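Dolteo旧物修整中心开放日参观记

5月8日去Medbridge参加了Dolteo的开放日。Dolteo做的是旧家居用品的回收、检查和再出售，主要收厨房和餐桌上的东西：杯子、水瓶、碗碟、锅、饭盒，也收少量小家具。我们单位的茶水间这两年换下来不少杯瓶，一直堆在储物柜里，想看看有没有去处，所以报了名。下面按参观的顺序写，供有同样打算的人参考。

到达与登记

从Medbridge车站出来坐16路公交，到终点前一站下车，再沿着一条单行路往里走。路口没有指示牌，要看围墙上的蓝色箭头。中心的院子很大，前面是门店，后面两栋平房分别是收货间和检查间，最里面是仓库。

登记在门店的收银台旁边，报名字就行。工作人员发一张可以别在衣服上的纸牌，上面写着组别和出发时间。我在第二组，等的时候可以先逛门店，寄存包要到院子对面的小窗口，来回走了一趟。建议直接背小包来，进检查间不限制。

带队的是Tyyne Manninen，在这里负责杯瓶类的检查。她开场没有讲公司历史，只说了三条规矩：桌上的东西看可以，拿之前问一声；地上黄线以内不要站；走廊里不要停下来拍照。然后就进了收货间。

收货间

收货间靠门一侧是一排高架子，上面放着灰色的周转箱，每箱贴一张手写的单子，写日期、来源和大类。个人送来的东西和单位送来的分开放。个人送来的往往一箱里什么都有，单位送来的多半是成批的同款杯子，反而好处理。

拆箱在长桌上做。步骤很简单：先把报纸和塑料袋去掉，再把玻璃和陶瓷挑出来放到铺了毛毡的一头，剩下的按材质放进不同的筐。破的当场放进铁桶。Manninen说，送来的人最常犯的错是把东西包得太严，一层报纸一层胶带，拆的时候反倒容易磕。她的建议是杯子口朝下摆，中间隔一张纸板，箱子不要装到顶。

我问了瓶子和盖子的问题，这也是我们单位最头疼的。茶水间的水瓶有一半找不到盖。她说中心照收，没有盖的瓶子单独登记，等配上盖再上架。配不上的，过一段时间按材料回收。如果家里有单独的盖子，也可以送来，不用管是哪个瓶子上的。

收货间里有一面墙全是小抽屉，装的就是盖子，按口径排。抽屉面板上写着毫米数，拉开以后还按螺纹的粗细分了格。同样口径、螺纹不同，盖子拧上去会歪，或者拧半圈就卡住。我们组有一位带了自己的瓶子来，当场试了好几个盖，最后找到一个黑色的能拧到底，但垫圈偏薄。Manninen让他去门店买一片新垫圈换上，再装水倒过来试。

抽屉旁边的台子上有一本登记册，封面写着Lekota。问了才知道这是他们给配盖这件事起的内部名称，每个无盖的瓶子记一行：颜色、口径、螺纹、瓶身上的字、收到的日期。册子用铅笔写，配上了就擦掉重用那一行。我觉得不太方便查旧账，但她们用了很久，没有要改的意思。

检查间：白桌上的瓶子

检查间比收货间亮得多，桌面都是白色的。用白桌面是为了看得清碎屑和掉下来的漆，也容易擦。墙边有水池和沥水架，另一边是放工具的推车，上面有软毛刷、竹签、棉布、放大镜和几支口径规。

瓶子的检查从瓶口开始。先看有没有磕瘪，再用棉布沿着螺纹转一圈，布上如果挂丝，说明有毛刺。之后看内壁，用小手电照进去，看有没有锈点和水垢。最后才看外面。外面的划痕、污点只影响定价，瓶口和内壁的问题影响能不能卖。
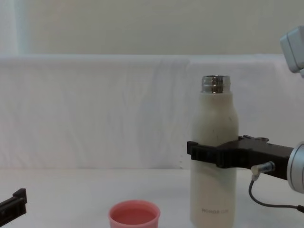

检查间白桌上的白色瓶子，没有盖，瓶口的金属螺纹露在外面。

这只瓶子我看得比较久，和我们茶水间留下的那几只是一个路数：哑光的偏白色瓶身，肩部圆，往上收窄，接一段银色的金属瓶口。螺纹一圈一圈是横的，很清楚，反着光。靠近瓶底印着一行灰色小字，字很小，前一个词像是HONOR，后面那个短词我认不出来。瓶身上有些小黑点和淡淡的污迹，肩部附近最明显。白色哑光的东西就是这样，一点痕迹都藏不住。

关于这种表面怎么清理，Manninen讲得比较细，我记了下来：

先用温水和中性洗洁精，软布擦，能去掉大部分手印和灰。
擦不掉的黑点，用小苏打加一点水调成糊，敷上去等几分钟，再用湿布打圈擦。不要用钢丝球，也不要用磨砂的那种海绵，哑光面会被擦出一块发亮的地方。
圆珠笔和记号笔的痕迹用棉签蘸酒精点擦，先在瓶底试一下，有的印字会跟着掉。
瓶口的螺纹用旧牙刷刷，刷完倒扣着晾。
如果黑点是漆面下透出来的，就不用再擦了，擦也没有用，照实写在标签上。

最后一条门店执行得很认真。后来我在店里看到的标签，除了价钱还写着毛病，比如“肩部有斑”“底部漆磕掉一块”“盖子是后配的”。字写得小，但都写了。

同组有人问内壁有味道怎么办。她的做法是泡，用柠檬酸兑热水，敞着口泡过夜，第二天冲净再闻。还有味道就再泡一次，两次以后仍有，就不再卖作水瓶，转到门店的杂物架上，给人插花或者放筷子。

印字的问题也有人问到。单位送来的瓶子常常印着公司名或者活动名，有些人不愿意买。中心不去掉印字，嫌费工，去完还会留印子。Manninen的看法是便宜一点总有人要，学校和菜园子的人根本不在意上面写什么。

检查间：杯子

看完瓶子讲杯子。陶瓷杯最简单，敲一下听声音，再用手指沿杯口摸一圈。玻璃杯要对着光看。花时间的是塑料杯，种类多，来源不明的也多，杯底没有材质标记的，中心一律不卖作饮水用。

塑料杯的检查有固定顺序：看杯口、看内壁、看杯底标记，轻轻捏一下，闻一下。杯口如果有咬痕或者发白的折痕就淘汰，儿童用的小杯子在这一步淘汰得最多。内壁要看有没有细密的划纹，茶渍容易留在里面，洗不干净。颜色本身不作为淘汰的理由，但是褪色不匀的会降一档。

靠墙的位置挂着白布，一直垂到桌面。布料有点织纹，中间有一道竖的褶，看上去挂上去以后没有熨。浅色的杯子在白布前面看形状很清楚，深色的看缺口更清楚。我想回去以后在储物柜旁边也挂一块，拍照登记的时候用得着，比在杂乱的架子前面拍强。

小杯子看了一只粉色的塑料杯，圆口，杯沿有一圈亮光，里面是空的。这种尺寸的杯子我们单位没有，家里倒是有好几只，孩子大了以后就放在柜子最里面。Manninen说小塑料杯送来的时候最好叠起来，不过叠得太紧会拔不开，中间夹一张厨房纸就行。已经拔不开的，她教了一个办法：外面那只泡在温水里，里面那只装凉水，等一会儿再轻轻转着拔。

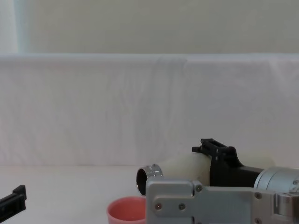 仓库和包装

从检查间出来，穿过一段有顶的走廊到仓库。仓库由Majdi Sayegh负责，他讲话快，走得也快，队伍后面的人基本听不到。我站得靠前，记了个大概。

仓库的货架分两种，矮的放瓶子和锅，高的放杯子和碗碟。上架的东西都已经贴好标签。瓶子立着放，有盖的把盖子松开半圈，怕长期拧紧垫圈变形，也怕里面闷出味道。杯子按材质和大小放在浅盘里，浅盘可以整盘抽出来，直接送到门店。

当天仓库的黑板上写着杯瓶类的库存，423件。Sayegh说这个数字每天早上改一次，门店关门后再对。碗碟没有写在同一块黑板上，我没有问。

包装台在仓库出口。给学校和食堂的成套订单在这里打包，用的是一种带格子的纸箱，牌子叫Ivutura，一箱40格，每格放一只杯子。格子是纸板插出来的，可以拆下几片，把两格并成一格，放粗一点的瓶子。纸箱重复使用，箱盖上贴满了一层层旧标签，他们也不撕，新的直接盖上去。

他演示了一遍瓶子的装法：瓶口朝上，瓶身套一截旧袜筒，塞进格子里不晃就算好。袜筒是人家捐的旧袜子剪的，洗过。杯子口朝下，底下垫一层瓦楞纸。我们组有人问为什么瓶子和杯子方向相反，他说瓶底比瓶口耐磕，杯口薄，朝下有纸托着，反而稳。

包装台旁边可以自己试着装一箱，我装了几格就让给后面的人了。格子边缘有点割手，他们自己的人都戴薄手套。

门店

参观完回到门店，正好人多，结账排了一会儿队。杯瓶类在进门左手边，瓶子一个架，杯子两个架，中间的筐里是单卖的盖子和垫圈。垫圈用别针串成一串一串，按尺寸挂着，旁边有一块木板，上面钻了不同大小的孔，可以把瓶口套进去量。这个做法很实用，不用记毫米数。

价钱方面，水瓶比新的便宜不少，陶瓷杯也便宜，成套的碗碟不算便宜。我买了两只搪瓷杯和一小袋垫圈。垫圈回来以后换在茶水间的一只瓶子上，尺寸对，装水倒放没有漏。另一只瓶子的口径我走之前忘了量，买错了，还放在抽屉里。

店里收旧物的窗口开放日当天也照常开，有人推着小车直接来送。窗口的人会当面翻一遍，不收的当场退回去，不会替你扔。不收的东西有：底部没有标记的塑料饭盒、涂层已经脱落的锅、带电的保温杯、玻璃内胆裂了的热水瓶。

午饭和休息

院子里有一辆卖汤和三明治的餐车，只在开放日来。汤用店里的旧杯子盛，押金喝完退。长凳不够，很多人坐在装卸台的边上。洗手间在收货间后面，有热水。

我们组参观完的时候第四组刚进去，听说后面的组缩短了仓库那一段。如果想看打包，还是报早一点的组。

给准备送东西去的人

我们单位已经和Dolteo约好送一批，走之前在窗口填了表。把要点列在下面，表上问的也就是这些。

瓶子洗净，敞口晾干，盖子单独装一袋，不必一一对应。
无盖的瓶子也送，在单子上写明。
瓶身有字的，把字抄在单子上，看不清的写“不清”。
塑料杯看一下杯底，没有标记的自己留着装别的用。
箱子不要超过一个人能搬的重量，箱外写大类。
单位送货走后门，门牌34号，和门店的正门不在一条街上，导航容易带错。
送货前一天打电话确认，收货间满了会让改期。

下一次开放日的时间还没有定，门店的公告板上会贴。报名表在收银台也能拿到纸质的。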